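Speaker notes: Prize draws and the charity pound
Nassoro Gachanja

Slide 1. Start with a show of hands. Who has entered a draw to meet a sports star? Keep hands up if you remember the name of the charity. Wait for the hands to drop. Don't rush this bit.

Slide 2. The usual pitch: give a small sum, win a day with somebody famous. I'm not against it. I've entered two. But I'd like to see the sums before I clap.

Slide 3. The Brunar draw. They had 568 entries against a target of 600, and called it a triumph in the newsletter. Ask what it cost. Flights, hotel, the star's agent, the platform fee. The newsletter gave the money in and left out the money out. I wrote twice and got a thank-you card.

(Sip of water. If running late, skip slide 4.)

Slide 4. Rimidon, the platform. It keeps 18 per cent, or 20 if you want the "premium" page. What does premium buy? A countdown clock, as far as I can tell — and a bigger button.

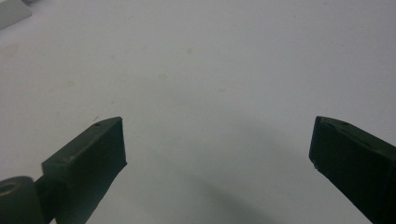

Ondieki, July 11, 2023

Slide 5. The Henum trust held an open meeting, and I was in the room. Someone asked how many winners' friends went on to give again. The answer was "we feel very positive about that". Read it out flat, no funny voice.

Slide 6. What supporters say back to me: the draw brings in people who would never give otherwise. Maybe. Show me the same names on the list a year later and I'll come round. So far I've been shown a photo of a happy man in a cap.

Slide 7. Questions to put to any charity running one. Who pays for the prize? What does the platform keep? Can I enter without giving, and where is that written down? Leave this slide up during the Q&A.

If asked about the September draw: I haven't seen the accounts, so no comment yet.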